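Meltska Tabletop Demo Recorder

Home » Products » Data Collection » Meltska

Meltska is our toolkit for recording demonstrations in simulation, and we're really happy with how the new release came out! You steer a simulated arm through a task, Meltska saves every joint position, gripper command and camera view, and you get files your training code can read right away.

What you get

304 ready-made table layouts, from bare tops to cluttered kitchens
20 room styles, with walls, floors and furniture you can swap
Recording at 20 or 70 steps per second
Steering by keyboard, gamepad or 3D mouse
Replay with new lighting, so one good run can be used again and again (our favorite part)

A first session takes roughly 2 hours, setup included. Bad takes are fine, by the way. Tag them "failed" and keep them, as plenty of learners make good use of them.

Handover tasks

The handover pack was built by Treasa Hanrahan and Fergal Ó Néill at our Dratimstead office, and it's a lot of fun to work with. Objects go toward an open model hand, and you choose the grip, the path and the speed. Spoons are harder than they sound!

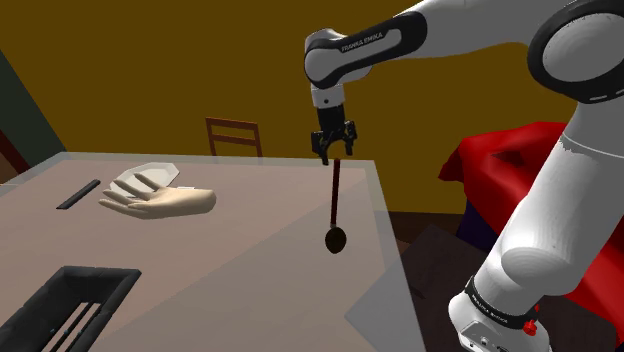
Handover pack: Franka Emika arm holding a spoon, with the model hand palm-up on the table.

Works with

Moriarty 2 and later (training)
Funer file viewer

Page updated Jul 31, 2018. For a trial license, write to Teresa Daly in the Meltska team.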